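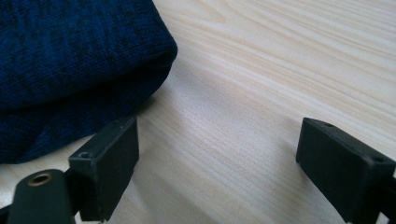
navy knit, pale table, long thread incoming

ok so I've been promising a thread on my no-new-clothes year and I keep putting it off, so let's go. January 27, 2020, kettle's on, phone is at 84 percent, that should be enough

1/ the rules, for anyone who missed it: I don't buy new clothes for a year. Socks and underwear are allowed. Secondhand is allowed but it comes out of a fixed pot of $217 for the WHOLE year. Gifts are allowed (hi mom)

2/ I started in October and not in January like a sensible person. No big reason. I'd just opened my credit card statement and added up what I spent on clothes in the twelve months before that and it was $614, and I could picture maybe half of it. I had a dress in there I'd never even taken the tag off!!

3/ first month was easy. I was smug. I reorganized my closet by color and told everyone at work about it whether they asked or not (sorry to everyone at work)

4/ second month I hit the sale emails. You don't realize how many you get until you're not allowed to click. I unsubscribed from all of them in one evening with a bowl of cereal. Wondis made me confirm three separate times and then asked me to rate the unsubscribe experience

5/ so what have I spent the pot on so far. One pair of black work pants, $14, thrift store on Lerico Street, the one with the terrible parking. A raincoat, $22, same place, missing a button. That's it! I'm kind of amazed

6/ the button took me three weeks to replace. Not the sewing, the sewing took ten minutes. It took three weeks to walk into a fabric store and admit I didn't know what size button I needed. The answer is you bring the coat with you. Who knew (everyone)

7/ things I have learned to mend, in order of how proud I am: a hem, a ripped pocket, the elbow of a cardigan. The elbow looks like a spider made it but it holds and I wear it out of the house

8/ a lot of people asked about washing knits because I complained so much in the fall about shrinking one. What works for me: cold water, a little bit of wool wash, no wringing. Roll it up in a towel and lean on it. Then dry it flat, far away from the heater and far away from the cat

9/ and FOLD them, please. I hung mine for years and every single one had those little shoulder bumps like I was smuggling golf balls

10/ pilling: I got a Gazi fabric shaver as a holiday gift, so it doesn't count against the pot. It's loud and I love it. Go slow, keep the fabric flat, empty the little cup more often than you think. I got carried away and did the couch too

11/ the hard part has been events. I had a wedding and a work party 9 days apart with a lot of the same people at both. Wore the same green dress twice, different shoes. I waited for somebody to say something and the only comment I got all night was about the cake

12/ also hard: being bored. A lot of my shopping was really just being bored on my phone at 10 pm. I've been doing crosswords instead and I'm bad at them, so they last a nice long time

13/ if you want company, there's a swap night called Stutetti at the library once a month, you bring what you don't wear and take what you like. I came home with a scarf and a belt last time and got rid of the dress with the tag on it. She was so happy with it, it fit her way better than it ever would've fit me

14/ questions I keep getting: yes shoes count. No I don't miss the mall. Yes I did cry a tiny bit over a pair of boots, they were brown and they were perfect and I closed the tab

15/ next thread will be the mending kit, what's in it and what I'd skip. If you have a good way to fix a stuck zipper please reply with it, I've tried a pencil and I've tried soap and I'm down to one jacket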